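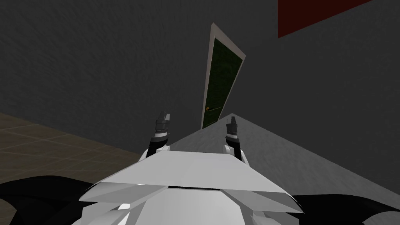
Home Robotics Build, Handout 4
Simulate first, then cut
Tamara Lytvynenko, Nostinport shared workshop
12 Aug 2026

Where we are

Last session we finished the drawings for Dustley, our two-armed tidying robot. Tonight we drive it in simulation before anyone touches the saw. I love this part of the build! You get to drive your robot into a wall as many times as you like, and all it costs you is a press of the reset key.

The simulated Dustley has the same parts list as the one going together on bench two: a white faceted body, a flat gray plate on top, two black arms and two gripper tips at the front. If you change a dimension on the drawing, change it in the model file the same evening. Last year we had a shoulder bracket that was right in the model and wrong on paper, and we found out with the epoxy already mixed.

Setting up the room

The practice room is plain on purpose. Tiled floor, rough dark walls, a green door with a white frame, one flat gray surface to work at. You don't need furniture yet. Lines between tiles are handy for judging whether the base is driving straight, so leave the tile texture on even if your laptop is slow.

Load the room first and the robot second. If you do it the other way round, Marar (our motion software, for those who missed session two) drops the robot at the origin before there is a floor to stand on, and off it goes into the void.

The view from behind

Start with the camera above and behind the body, looking forward over the top plate to the grippers. It takes a few minutes to get used to. The black arms come in from the bottom corners and you'll see very little detail on them, so steer by the gripper tips. For checking elbow clearance, switch to the side camera - the rear view is no good for that.

Also watch your horizon. With a tilted camera, the door leans over and so does everything else on the wall, and people start correcting a robot that was level all along. Read the roll value in the status bar before you touch anything.

Exercise 1: Parallel and upright

Bring both grippers forward of the body until they stand upright and parallel. The target gap between tips is 300 mm. Hold the pose while you read off the joint angles, then write them on your sheet. We'll use the same numbers for the real arms in September, so write clearly please!

Exercise 2: Approaching the surface

The surface height in the model file is 700 mm and its depth is 500 mm. Drive up slowly with the grippers raised and stop when the collision margin turns yellow. Then try it again at an angle. Coming at a corner is much harder than coming at a straight edge, and it's where the most interesting mistakes happen.

Exercise 3: The door

Back away, turn, and line the body up with the middle of the door. No opening it yet. The round knob is a wonderful problem for a two-finger gripper and it gets a whole session to itself.

Common trouble

Grippers trembling at rest: the damping value is too low. Try 13 and work up from there.
Body slides when the arms move: floor friction was left at zero. Check the room file, then check it again after reloading.
One arm mirrors the wrong way: the sign on the shoulder joint is flipped. Fix it in the robot file, never in the controller.
Everything runs in slow motion: turn off shadows first, then lower the wall texture.

For next time

Bring your joint angle sheet and a pair of calipers if you own them. The Drimero servos have arrived and are in the tall cabinet, still boxed - please leave the bags sealed until we've labeled them together. If you get through all three exercises early, try Exercise 2 with the left arm frozen. It's harder than it sounds and a lot of fun.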